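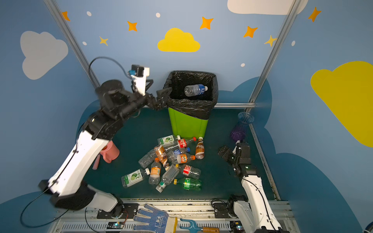 Figure 3. Lime-green bin with black liner, against a cloud-and-star wall.

4.2 Liner use and sorting behavior

Households in the Buckley sample were asked to keep a kitchen diary for 6 weeks. Of the 406 that returned one, most lined the general waste bin and left the food bin bare. Reasons given were short: smell, cleaning, habit. Cost came up less than we expected from the pilot – liners are cheap and bought along with everything else.

Diary entries were coded twice, first by the lead author and then by Mac Mathúna, using the Skolier scheme with two categories merged (see 3.4). In total 1351 entries mentioned a liner. Entries with no date were kept if the week could be worked out from collection day, Tuesday in all districts but one.

Bag color mattered. People with black bags said they stopped looking at what was in there. Clear bag users reported more second thoughts, and a few mentioned neighbors. Fitari district is the odd one out, clear bags being handed out free untill November, so its figures are reported seperately in Table 5.
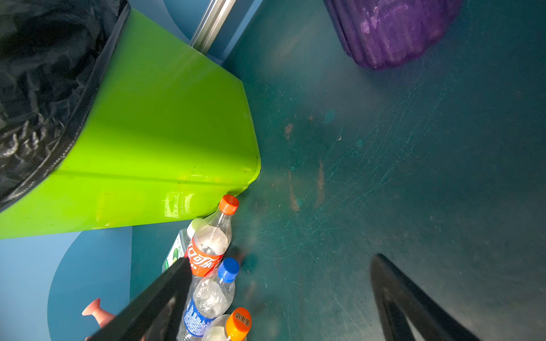
Vol. 12, p. 80

Overhang was a minor theme. A liner folded well over the rim stays put but makes the lid sit badly, where there is a lid. Several diaries describe bags slipping down under heavy wet waste and being left that way to the end of the week. Not coded in the first round – added later.

Limits. Self-report, obviously. Diaries get thinner after week three, and larger households drop out sooner. No weighing was done outside the Kara subsample, so we make no claim here on volume.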